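Todar Bench Cell for Desktop Service
Equipment > Robot workcells > Computer assembly and teardown
Catalog page 62
Last updated: August
14 shares | 3 comments

The Todar Bench Cell is a robot workstation for taking apart and refitting desktop computers. It comes as a slatted aluminum table, one or two arms, a two-finger gripper, and a parts fixture made for the models you handle. 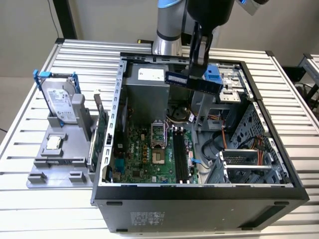
Bench Cell with a desktop tower open on the table. The gripper is holding a memory module.

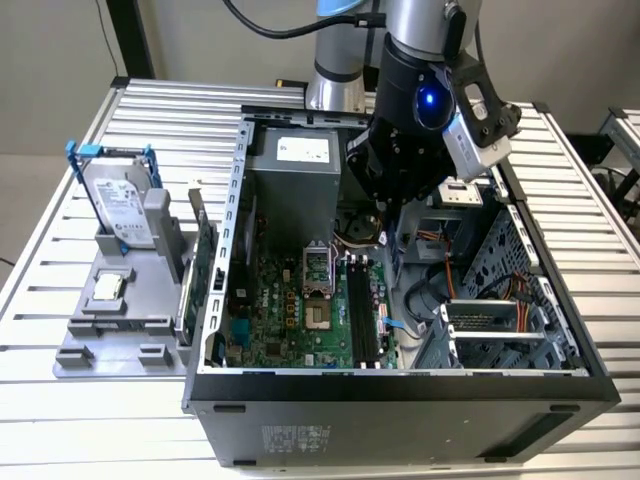

The same setup with the gripper over the case, near the cable bundle.

Todar Equipment Bulletin, No. 50

What it is for

The cell is sold to refurbishers, repair depots and training labs that see the same few computer models over and over. It handles the parts that come out by hand or with a latch: memory, expansion cards, drives in carriers, and processors in lever or bracket sockets. It does not drive screws in the standard version. Side panels have to be taken off by the operator before a job starts, and the tower is laid on its side with the open face up.

The table

The top is slatted aluminum profile. Stops and clamps slide along the slots and lock with a hex key, so a tower can be put back in the same position each time. Leave room beside the case for the fixture, on whichever side the arm can reach without crossing the drive cage. The table is rated for a load of 290 pounds including the arms. It ships flat and takes two people most of a morning to put together.

The parts fixture

The fixture is a gray plastic block that sits on the table next to the computer. Each part has its own place. In the layout used here, the hard drive stands upright in its blue rails, the processor lies flat with the heat spreader up, and the expansion card stands on edge close to the case. Keeping the card upright lets the fingers close on it from above.

Fixtures are printed to order from a sample part or a drawing. If you change computer models, you will probably need a new fixture. One is included in the price and further ones are quoted separately. The plastic wears at the drive slot first. Replace the fixture when a drive can be rocked from side to side by hand.

Gripper and vision

The gripper has two black fingers with replaceable tips. Narrow tips are supplied for memory and cards, wide ones for drives. Grip force is set per part in the job file. We suggest starting low with memory modules and raising it in small steps.

Location of parts is done with the Visus software package, included for one year. It finds sockets and slots from a taught reference and corrects for small shifts in how the tower was laid down. It is less sure of loose cables. Tie or tuck anything that crosses the memory slots, and keep drive cables out of the path between the fixture and the board. A cable that sags over a slot is the most common cause of a stopped job.

Processors

Open the socket bracket fully before teaching a processor move. The pick position in the fixture should be checked at the start of each shift with the supplied gauge. Exposed socket contacts bend easily, and damage to them is not covered by the cell warranty.

Options

Tjoa screwdriving head, for side panels, drive screws and coolers.
Second arm, same reach, mounted at the back of the table.
Emelton guard panels, three sides, with door switch.
Extra fixture, printed to your parts.
Spare finger tips, narrow or wide.

Ordering

Order number for the single-arm cell is TB-1232. Lead time depends on the fixture, and the clock starts when we have your sample parts. Send a complete working computer if you can, along with one of each part you want handled. We return everything with the cell.

Power supply is standard wall current. No compressed air is needed. Installation help is available by the day, and a short operator course is run at the factory or at your site. Guarding has to be assessed for your own room before the cell is used with people close by.

We use cookies to remember your region and quote list. Accept | Settings

Get new equipment bulletins by email. Enter your address to subscribe.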